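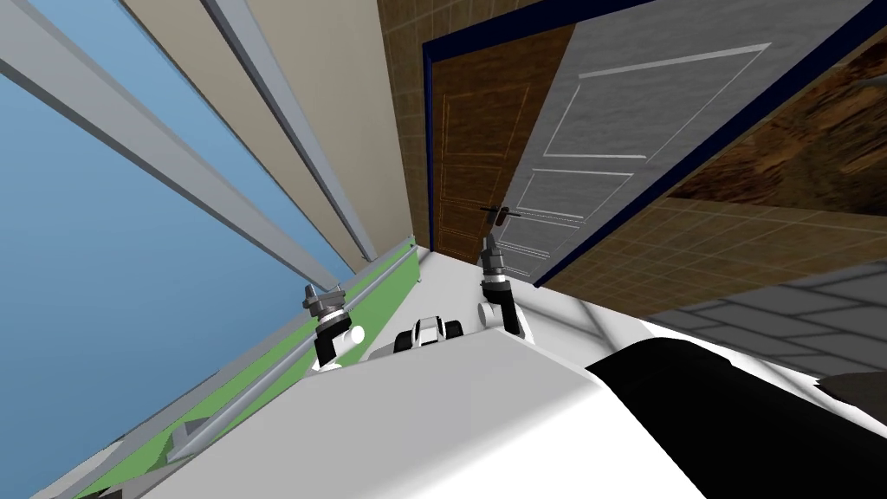
How long should you wait after painting a room before you put the furniture back?

Give it a full day for light stuff you can lift into place, and longer for anything heavy or anything that touches the wall. With ordinary latex paint, a week is a decent target before bookcases go back tight against it, and shelves that you painted yourself should wait longer than the walls do.

Posted by Finbarr Hayes, Mar 20, 2022

Okay, so the longer version of what I was asking. We're redoing the back bedroom at our place in Grisley and I've got family coming the first week of April. I put two coats of eggshell on the walls and one coat of semi-gloss on the trim and the inside of the closet, all from Drikby, the paint counter over by the feed store. The can says "dry to touch in one hour" and "recoat in four," and then nothing at all about when I can live in the room like a regular person!

The trim is what worries me. I leaned a box spring on the baseboard in our last house the morning after painting, and when I pulled it away it took a strip of paint with it (my wife still brings this up). I'd like to not do that again. The bed frame weighs a ton, the dresser has a flat back, and there's a bookcase that goes in the corner and basically has to touch both walls.

It's been chilly here, and I've been keeping the heat at 64 overnight. Does that matter? Also, the closet door sticks a little now where it meets the jamb, and it never did before. I can stall on the furniture for a few days if I need to, but the mattress is in the hallway and I'm tired of climbing over it.

Widov_Lane

Dry and cured are two separate things, and that's what trips everyone up. Dry means the water has left the surface and you can touch it without getting paint on you. Cured means the film has gone all the way hard, and for latex that's usually a few weeks. You don't have to stay out of the room for a few weeks! You just have to be nice to the paint in the meantime.

What I do is put the bed and anything else with legs back after a day, and keep it out from the wall a hand's width. The dresser can go in then too, same gap. The bookcase I'd leave for last, and when it does go in I'd stick little felt pads on the back corners so the whole flat panel isn't pressed up against fresh eggshell.

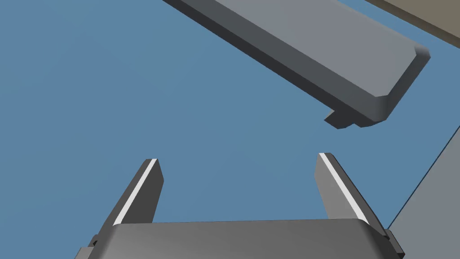 Semi-gloss is slower about this than eggshell, by the way. The shinier paints stay a bit grabby for longer, and they grab hardest onto themselves, so two painted faces shut against each other will stick together like tape. Painters call it blocking. That's your closet door, I'd bet anything. Leave it standing open for as many days as you can put up with – a rolled towel over the top of the door keeps it from swinging shut at night – and before you close it for good, rub a little paraffin or plain candle wax along the edge where it meets the jamb. If it's already stuck in a spot, run a putty knife or a utility blade down the seam first. Don't yank it.

And yes, the heat matters. Paint cures slower in a cool room and a lot slower in a damp one. 64 is fine, just slow. I'd run it up a few degrees in the daytime and keep some air moving with a box fan in the doorway, pointed out.

segura_street_dad

i put everything back same night and its fine. two kids rooms. you guys overthink this

Only thing i'd say is dont hang pictures with the sticky strips for a while. They pulled a chunk off in my daughters room and i had to patch it. Use a nail

Marnie on the Hill

I'm going to disagree with the post above me a little, though I've gotten away with same night too, once, in July with every window open.

Do the fingernail test. Pick a spot nobody will ever see, like down low behind where the bed goes, and press your nail in gently. If it leaves a dent, the paint is still soft and I wouldn't push anything heavy up to it. If it doesn't, you're in pretty good shape. Check the trim separately from the walls because they won't be ready at the same time.

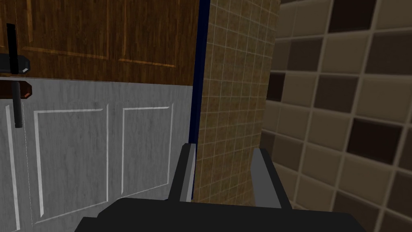
Some other odds and ends from having done every room in this house at least twice. Don't wash the walls for a couple of weeks, even if somebody gets a handprint on them the first day (somebody will). If you painted the shelves in that closet, wait a good week before you stack anything on them and then lay down some wax paper or shelf liner. Not newspaper! The ink came off on mine and I had part of a grocery ad on my linen shelf until I repainted.

For the mattress, if the floor is clean and the smell is mostly gone, I'd just lay it down in the middle of the room tonight and get your hallway back. It doesn't have to touch anything. The frame can go under it later, when you've got somebody to help you carry it.

Contact us | © 2022 Drop Cloth Neighbors | Back to top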